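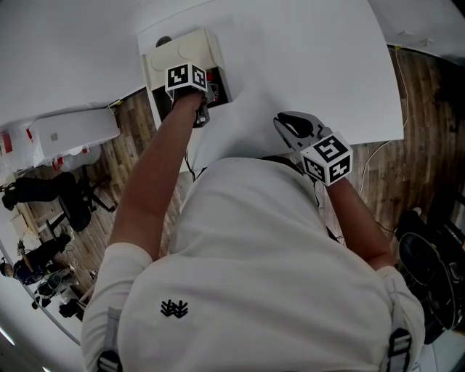 Drosness Evening Workshops
Basic Household Electrics, Session 5: Boxes, lids and what lives inside them
Handout to keep

Welcome back, everyone, and thank you for bearing with me last time when the kettle and the projector both wanted the same socket. This evening we move on from plugs and flexes to the boxes themselves, and I should say at the start that I am very fond of boxes, so do stop me if I go on.

Everything we handle in class is a loose practice piece, connected to nothing. Please keep it that way at home too. If a box is on your wall, it is not a practice piece, and these notes are no substitute for a qualified electrician.

What a box is for

A junction or outlet box gives the joins between wires a safe place to sit. It keeps fingers out and dust off, and it takes the strain when somebody tugs a cable. Old houses are full of joins that never had a box at all, wrapped in tape and tucked under a floorboard, and if you ever find one of those, leave it be and ring somebody.

The plastic ones come in white, grey or that rather homely cream colour which I'm told is out of fashion (I like it). Many have circles moulded into them. On some boxes these are knockouts, thin places meant to be pushed through where a cable has to enter, and on others they are only part of the shape, so do look closely before you reach for a screwdriver. A knockout can't be put back once it has gone.

Looking inside

Set your box on a clear, pale table with the opening facing you. A white top is best by far, as small screws vanish on a patterned cloth. Look before you touch anything. Follow each wire with your eye from where it comes in to where it ends, and make a quick sketch in your notebook – it needn't be pretty, mine never are.

Please don't guess what a wire does from its colour alone. The colours have changed over the years and differ from country to country, so a red wire in one box may have quite another job from a red wire in the next.

When you do reach in, steady the box with a light hold and go gently. Parts tucked at the back are often held by a little plastic clip, and the clip always seems to break before the part does. The Pronar boxes in our cupboard are forgiving, the Zirville ones rather less so.

For next time

Allow 30 minutes at home to redraw your sketch neatly and label whatever you feel sure of. Put a question mark by the rest, and we'll go through those together. There is further reading in the Watkins booklet, chapter 5, though the diagrams are tiny and you may want your glasses.

Tea is at half past seven, in the corridor.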